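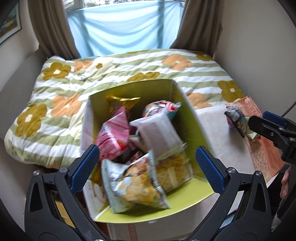

# Snack boxes, packed at home

We moved to Brisville in November, and most of the packing for the trip was done in the bedroom. The kitchen table had already been sold. What follows are notes on the food boxes, kept with the picture for anyone who wants to do the same.

**The box.** Yellow-green cardboard, bright on the inside, with food printed on the outer panel. It came from Bakker, the grocery on our old street, where they leave empties by the door in the morning. We took 2 of these and left the plain brown ones.

**The chips.** The bag with the silver border went toward the front. Chips ride better near the top -- in an earlier move they went under the canned soup and we ate crumbs for a week.

**The noodle snack.** Yellow, in a package with a clear window. You can eat it straight from the package or put it in soup. I like it plain.

**The tall bags.** Gold and red at the back, with the red, white and blue one next to it. They stick up over the rim, so the flaps stay open. Tape does not help much with bags that size.

**The middle.** A pink package with white patterns and a large white one. Flat packages can lean on each other and still leave room for small things in between.

**The bed.** A good height for packing, and easier on the back than the floor. The comforter is the green and white striped one with the olive and orange flowers. It was bought at Skorka and has been washed more times than I can remember. It went into the car last, over everything else.

**The drive.** 773 miles, with a night in Trikberg. The motel there charged 100 dollars and had a vending machine that took only coins, so the snack box came up to the room with us.

More pages from the move will go up when the rest of the boxes are open -- the books are next, then the garage.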